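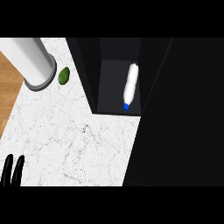

Drukix also, die Simulationslizenz, Jahresabo, 1.743 Euro netto für einen Platz. Hab ich jetzt drei Wochen im Einsatz und schreib das zwischen zwei Terminen runter, weil Liesl Moser bis Mittwoch wissen will, ob das ins Budget kommt oder nicht. Wir planen ja eine Küchenzelle, Einräumen und Ausräumen, und wollten vor dem Kauf der Hand testen, ob die überhaupt taugt. Die mitgelieferte Küche ist brauchbar: Marmorplatte, schwarzes offenes Fach, weiße Flasche mit blauem Deckel längs drin, und das grüne Ding liegt ziemlich gemein in der Lücke zwischen Zylinder und Fachwand. Genau solche Lücken haben wir auch. Dafür Pluspunkt.

**Stand 13. April 2026**, Version vom März.

## Was gut ist

- Installation lief durch. Ein Neustart, fertig.
- Szenen umbauen geht flott, auch für Leute ohne Programmierkenntnisse. Phyllis Entwistle hat an einem Vormittag unsere Arbeitshöhe und die Schranktiefe eingetragen, ohne mich ein einziges mal zu fragen.
- Handmodelle tauschen: Auswahlmenü, laden, weiter. Sieben sind dabei.
- Export der Gelenkwinkel als CSV, sauber beschriftet.

## Was nervt

Die Oberfläche. Deutsch nur halb übersetzt, mittendrin englische Fehlermeldungen. Speichern unter anderem Namen überschreibt die Kameraeinstellungen, das ist mir zweimal passiert und kostet jedes Mal eine halbe Stunde. Support antwortet, aber langsam. Schwarz auf schwarz kann man bei Schränken kaum Kanten erkennen, Licht muss man selber nachstellen, und der Regler dafür sitzt drei Menüs tief.

Reibwerte der Materialien: voreingestellt, Herkunft nirgends dokumentiert. Für eine grobe Planung ok. Für eine Zusage an den Kunden würd ich mich darauf nicht verlassen. 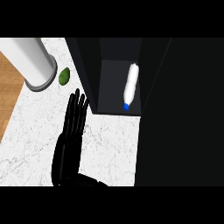
Zur Hand selbst, die ist ja der eigentliche Posten im Antrag. Wir schwanken zwischen der Karpenko mit Fingern und dem einfachen Parallelgreifer von Cikus, und der Preisunterschied ist heftig. Mit der schwarzen Fingerhand im Simulator sieht man schnell, wo es eng wird: vier schlanke Finger, gestreckt und dicht beieinander, Spitzen Richtung grünes Objekt, und dahinter kommt ja noch der viel dickere Handballen samt Handgelenk. Den vergisst man beim Blick ins Datenblatt. Liesl hatte nur die Fingerbreite in der Tabelle stehen, ich hab die Spalte für den Handballen jetzt ergänzt. Bitte auch beim Cikus nachmessen, da fehlt der Wert noch.

## Kosten, damit es beieinander steht

| Posten | Betrag |
|---|---|
| Drukix, 1 Platz, 1 Jahr | 1.743 € |
| Zusatzpaket Küchenobjekte | 165 € |
| Einarbeitung, intern | 3 Tage |

Zusatzpaket würd ich nehmen. Ohne das gibt es kaum Flaschen und so gut wie kein Obst, und selber modellieren dauert länger als der Betrag wert ist. Zweiter Platz: nein, vorerst nicht. Die Lizenz lässt sich umhängen, Phyllis und ich sprechen uns ab.

Isis hatten wir im März auch kurz im Test. Billiger, aber Kontakte zwischen Fingern und Objekt haben dort bei uns dauernd gezittert, und die Szenen muss man per Textdatei bauen. Fürs Budget verlockend, für uns nix.

## Fazit fürs Formular

Vier von fünf Punkten. Kaufen, ein Platz plus Zusatzpaket, Laufzeit ein Jahr, *Verlängerungsautomatik gleich kündigen* (Frist steht auf der Rückseite vom Angebot). Über die Hand erst entscheiden, wenn beide Modelle mit unseren echten Fachmaßen durchgelaufen sind. Die Maße vom unteren Fach fehlen mir noch, Liesl, schick die bitte heute.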